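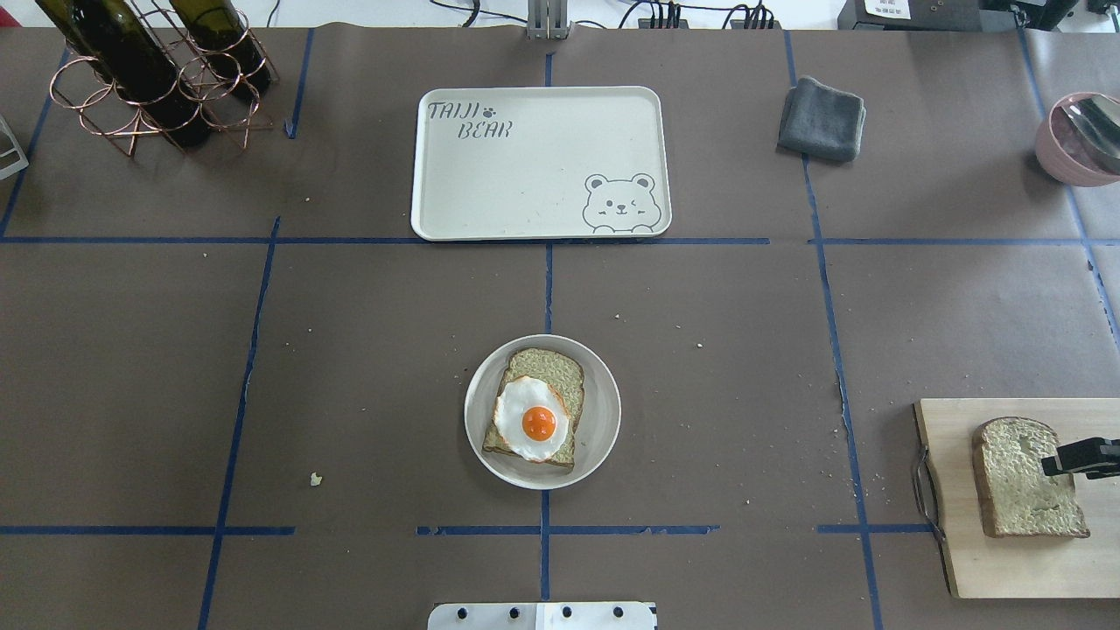 *Fig. 1. Wine rack with three bottles on a paper-covered table.*

# Does the Label Do the Drinking? Price Expectations at the Warkard Street Shops

## Background

Our group wanted to know whether people decide what a bottle is worth before anything reaches their mouth. The literature says yes, at great length. We were told to find out for ourselves with a budget that covered printing and one bag of pretzels.

No wine was served in this study. The ethics form for alcohol is eleven pages long, and the one for paper labels is a single checkbox, so we studied labels.

## Method

We made up two wineries. Plerkel got a cream label, a thin serif font and a drawing of a gate. Jeltero got bright orange and a lizard. The back text was word for word the same on both and promised "dark fruit and a long finish," a phrase we found on most of the bottles in the campus grocery store.

Shoppers outside the Warkard Street stores were shown one label each and asked what they would pay for the bottle. We stopped people in the late afternoon in February, when they were cold and gave short answers. In total we approached 272 people. Of these, 180 completed the survey, and the rest had a bus to catch – including several who were standing nowhere near a bus stop.

Answers were entered by hand into a shared spreadsheet. One answer of 3000 dollars was removed as an outlier, although the respondent seemed sincere and we wish him well.

## Results

Plerkel was priced higher than Jeltero by most respondents who gave a number at all. The gate did a lot of work. In the comments box, people called Plerkel "old" and "French," and it is neither. Jeltero was "fun," "for a barbecue" and, in one case, "for my sister."

We also asked whether the label had affected the price given. Here 97 people said it had not. Their prices followed the same pattern as everyone else's.

## Problems

The orange ink ran low on the second afternoon, so later Jeltero labels were closer to peach. We did not record who saw which shade. The Hsieh scale for purchase confidence, which our course packet recommends, has seven points, and we printed five of them – the last two fell off the bottom of the page.

## Next steps

A repeat study should swap the animals and the gates between brands and keep the colors fixed. It should also take place indoors.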